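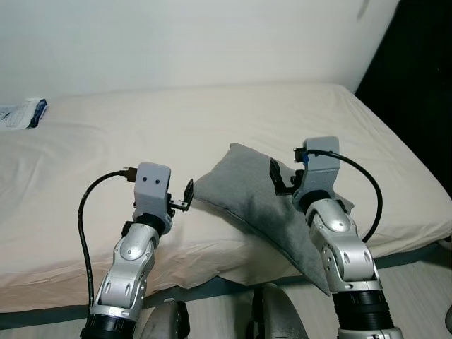 Why Do We Sleep?

Every night, all over the world, people do something a little bit strange. They lie down, close their eyes and stop paying attention to everything for hours and hours. Cats do it, whales do it, and even fruit flies do it. So what is going on in there while you are tucked up and snoozing?

Let's start with your brain, which is a very busy place. All day long it collects things: the words of a new song, the way to your friend's house, what you had for lunch, the name of that dinosaur you like. By bedtime it has a great big pile of stuff to sort through. While you sleep, your brain goes over some of it and helps the important bits stick. A good night's rest really can help you remember your spelling words (you do still have to practice them, I'm afraid!).

Your body is busy too. It makes something called growth hormone, and a lot of it comes out while you are in your deepest sleep. Growth hormone is a kind of message that tells your bones and muscles to grow. Sleep also helps your body fight off germs, and you may have noticed how sleepy you get when you have a bad cold.

Now, sleep isn't the same all the way through the night. First you drift off into light sleep, when a small noise might wake you. Then you sink down into deep sleep, when somebody could probably carry you in from the car and you would never know. After that comes a stage called REM sleep, and REM stands for "rapid eye movement." Your eyes dart around under your closed eyelids, and this is when you have most of your wildest dreams – the ones with flying, or talking dogs, or school on the moon. Then it all begins again, and you go through these stages several times before morning.
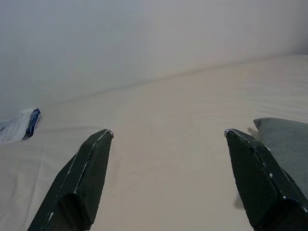 A pale, plain sheet on a bed.

How do you know when it's time for bed, apart from a grown-up telling you? You have a sort of clock inside your brain, and it pays close attention to light. When evening comes and it gets dark, your brain makes more of something called melatonin, and you start to feel drowsy. Bright lights and screens can muddle that clock, so it helps to put the tablet away a good while before bed and turn the lamps down low. A story is nice then, or a warm bath.

Most children between six and twelve need 9 to 12 hours of sleep a night. Little brothers and sisters need even more, and babies can sleep for most of the day and still be cross about it.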